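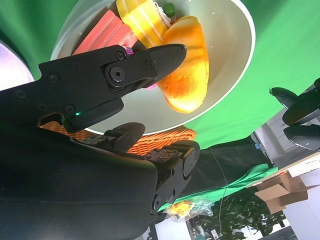 ## Kitchen and workshop tips from the Cernton open day

Notes from the afternoon at the Wavthorpe hall, where Cernton had its two-gripper bench running on a play-food sorting job. The demonstration used toy fruit in a white bowl on a woven mat. Most of what the operators said about handling applies to a kitchen counter or a workbench.

**Put a textured mat under any bowl you work from.** A smooth bowl on a smooth counter creeps when you reach in from one side. The bench had an orange woven mat. At home, a damp dishcloth folded once does the same job. Woven mats trap crumbs, so shake them out daily.

**Take the big item first.** The toy mango was the largest smooth piece in the bowl, and its glossy skin gives a fingertip little to hold. With real mangoes, dry the fruit and your hands before picking up a knife. Grip at the widest point, never at the stem end.

**Use a plain background for sorting.** The operators hang green cloth behind the work so that the cameras can find edges. The same idea helps with screws, beads or dried beans: sort over a single-color towel, and choose a color none of the parts have.

**Check rubber pads.** The gripper fingers carry textured brown pads. Operators at Cernton inspect theirs every 2000 cycles and replace them at 4000. Household tongs and jar openers have no counter, so go by feel. When the rubber turns shiny, wash it with dish soap and rinse well. If it is still slick once dry, replace it.

**Keep the hex key with the tool.** The gripper has a hex socket screw in the middle of its jaw pivot, with smaller screws on the jaw and linkage. Pivot screws work loose on hand tools as well - garden shears are the usual case. Tape the right key to the handle. Tighten until side play is gone, then check that the jaw still swings freely.

**Route cords away from the reach path.** Run mixer and lamp cords behind the work, and clip them at the back edge of the counter.

Handouts were on the Purves table by the door, 135 copies, gone before 4 p.m. The Gritwood sharpening station took kitchen knives only and reached its limit of 80. Both expect to be back in November. Bring knives wrapped in newspaper, with the handles showing.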